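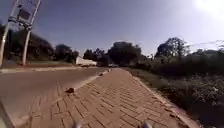

How can a sidewalk robot stay on the pavement without a detailed map? It can estimate the two edges of the walkway in every camera image, steer toward a point between them, and use a coarse route only to decide which walkway to be on.

4.2 Edge-based path following

The Prornel stack splits the driving task into two loops. The outer loop holds the route as a list of waypoints and runs slowly. The inner loop runs at 20 Hz and knows nothing about the route beyond the next heading. It takes the forward image, finds the drivable region, and sends a steering angle and a speed to the base controller. This section covers the inner loop.

Figure 4. Forward view from the robot on a straight brick sidewalk, with a curb and road to the left and shrubs to the right. Tips of the robot's own body show at the bottom of the image.

The segmentation network gives each pixel one of 8 labels. Four of them matter to the planner: walkway, road, vegetation and obstacle. We first remove the robot's body with a fixed mask. Early versions skipped this step, and the planner at times treated the housing as an obstacle that never moved. The mask is drawn once for each robot and checked again after any change to the camera mount.

We then fit one line to each side of the walkway region. On straight segments such as the one in Figure 4, both lines run toward a common point near the horizon, and their crossing gives a direct estimate of heading error. The fit uses only the lower part of the walkway region. Farther out, the paving narrows to a thin strip, and an error of one pixel there stands for a large error on the ground.

The two sides are not equally reliable. A raised curb with a pale top gives a strong, continuous edge against brick or asphalt. Vegetation gives a ragged one, and it moves in the wind. We therefore keep a separate confidence value for each side. When the two disagree on heading by more than 2 degrees, the planner follows the more confident side and holds the last accepted width for the other. This rule matters most where shrubs grow right up to the paving – a common case on the Erkcombe route.

Small objects on the walkway need separate handling. The dark rock or clump near the left curb in Figure 4 covers few pixels, and averaging the labels over time tends to erase such things. We pass obstacle pixels to the planner before the averaging step, at the cost of more false alarms. Brick texture is the main source of these. Chipped bricks and uneven joints can look like low objects when the sun is in front of the camera, so a detection must persist through several images before the planner shifts its target point. Speed is reduced at once, without waiting for the shift.

Sun glare is the other weak point. A washed-out area in the sky does no harm by itself, but it can pull the exposure down and darken the shrubs and the ground. We compute exposure from the lower half of the image only, which leaves the sky to saturate.

We tested the inner loop in June on 37 runs along the Erkcombe route, using the Aidoo base controller without changes. Most operator takeovers came at driveways, where the curb drops and the left edge is lost. The confidence rule handled short gaps well. At wide driveways it did not – the held width went stale and the robot drifted toward the road. Section 5 describes how the Coltemov map layer is used to mark these places in advance.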